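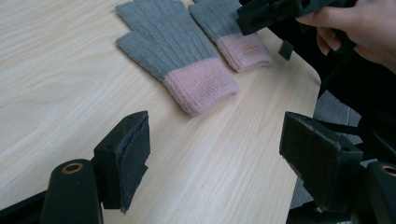

Slide 1: Gloves, and why I can't stop talking about them

Hi everybody. Thank Ilse Van Acker for the intro (keep it short, she'll have told the scarf story already). Say hello to the back row — they can't hear me at this venue unless I hold the mic right up to my chin.

Open with the pair on the screen. Grey ribbed knit for the hands and fingers, big thick pink cuffs. They're a nice pair and you can see the ribs clearly. Ask who's wearing or carrying knit gloves today. In September, probably two people, and one of them will be Dehua.

Then straight in: this is a talk for people who can knit a hat and have been scared off by fingers. I was scared off by fingers for years. I have a drawer of fingerless mitts to prove it, and my whole family has had one for a birthday.

Slide 2: Start at the cuff

Leave the glove picture up a little longer before clicking. Point at the cuffs. They're wide and they're ribbed, and so is the rest of the hand, but your eye goes to the cuff first thanks to the color change.

Talk about color changes in ribbing. When you switch yarn and go straight into a purl stitch you get those little dots of the old color on the right side. Some people love the dots! I don't. Knit one plain round in the new color first and then pick the ribbing back up. Pass around the two Timlow swatches here, one with dots and one without. GET THEM BACK. Last time I went home with one.

Cuff length: longer than you think. If it stops at your wrist bone, your coat sleeve rides up and you've got a cold stripe all winter. I like enough to fold.

If someone asks about cast-ons, I use a stretchy one and I'll show it at the break, otherwise we'll be here all night.

Slide 3: Why rib the whole hand

Stockinette gloves look neat and fit exactly one person. Ribbing gives. My hands and Haoran Xiao's hands are nowhere near the same size and we can both wear the Bhutto pattern with no changes, though he says the thumb is snug. (He'll be here. Let him heckle.)

The downside is it's slow. All that back and forth between knit and purl on a tube the width of a finger, and you do it again and again, and then there's a whole other hand. I do fingers in front of the TV and I do the thumb at the table with the good lamp.

Mention that ribbing looks tiny before it's worn. Don't panic and rip it out. Put your hand in it first.

Slide 4: Fingers

This is the long one, slow down.

Stitches on hold go on scrap yarn, smooth, in a color you'd never wear. Try the glove on after each finger. You'll get holes at the base where the fingers meet — everybody does — so leave long tails and sew them shut at the end. Chenxi Shi picks up an extra stitch there and her holes are smaller than mine. I've asked her to bring her needles.

Order I work in: pinky first, then along to the index, thumb last.

Slide 5: Yarn

Show the grey Ditex and the pink from Hindus. Let people squeeze them. Soft matters more on gloves than on a hat, you're touching your own face with them all day. Keep the label or at least take a picture of it, I've tried to match a pink from memory and it came out salmon.

Yiran Hou asked me in August about sewing a little label on the cuff when you're done. Yes, do it! Stitch it on after blocking, small stitches, and go through only the outside layer if your cuff is folded. Check that you can still get your hand in.

Slide 6: Drying and putting away

Lay them flat, side by side, fingers straight. Not on the radiator. Pinning is up to you, I don't bother with ribbing, I just pat it into shape and leave it alone overnight.

For storage, clip or tie the pair together. I have so many single gloves.

Questions

Handouts are on the chair by the door. If there's time, do the thumb demo again with the big needles. Remind them the swatches come back to me before anyone gets coffee.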